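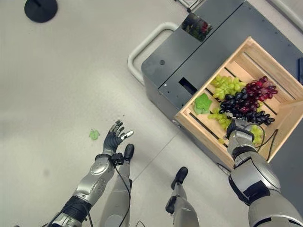 Gustine Elementary will hold its back-to-school Harvest Breakfast for students and families on the first morning of classes, principal Comfort Ackah announced. The breakfast is free and open to all 404 enrolled students. Grapes will be on the menu, along with oatmeal, toast and milk.

By Maëlle Fraser
7/28/22

Families can meet classroom teachers in the gym from the time doors open until the first bell. "Parents asked us for more time with teachers before the year gets going," Ackah said. Last February's family breakfast drew 271 people – the most the school has served at one sitting. 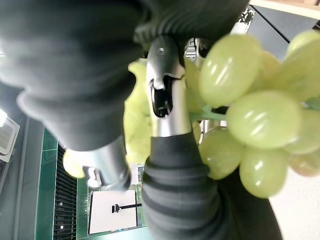 Students in grades three through five will also start a new snack program this fall, run by cafeteria manager Yeison Salazar. Each class will try one fruit or vegetable a week and record what they thought of it. Pale green grapes, still in the bunch, come first – carrots and pears follow. Parents should report food allergies to the school office before classes begin.

13 shares
0 comments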